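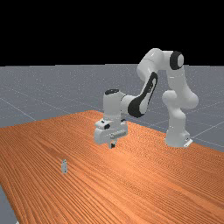 Orange wood grain tabletop, gray grid floor behind

tabletop_skeptic
Pakmont wants 459 for the "heirloom finish" oil. Leiva wants 50 for a can twice the size. Has anyone here seen proof the expensive one holds up better on a kitchen table? The brochure says "deep protection" and never says from what.

ruvedard_fan
I've used Pakmont since March. No rings, no stains. You get what you pay for.

tabletop_skeptic
OK, but did you leave half the table in the cheap stuff to compare? One table with no rings tells me you own coasters.

drift_n_dowel
Same problem with every finish review I read. Drusar sent me a sample and asked for a "fair" write-up by Saturday. You can't judge a table oil in a week - I told them so and never heard back. 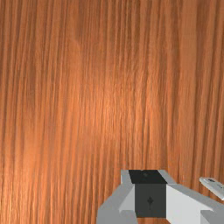

Close-up of the grain, paler and more golden near the middle

ruvedard_fan
Color matters too. The cheap oils go orange on you.

drift_n_dowel
Plenty of people like orange. And shine isn't protection, whatever the label says.

plainsawn443
Disagree with both of you. I paid 185 to have mine done in a hard varnish and quit thinking about oil. Harder to patch if you gouge it, I'll give you that.

tabletop_skeptic
Who did the work, and how old is it?

plainsawn443
Local guy, two years. Two kids eat at it.

tabletop_skeptic
Better than the brochure. Still buying the Leiva and doing the underside first.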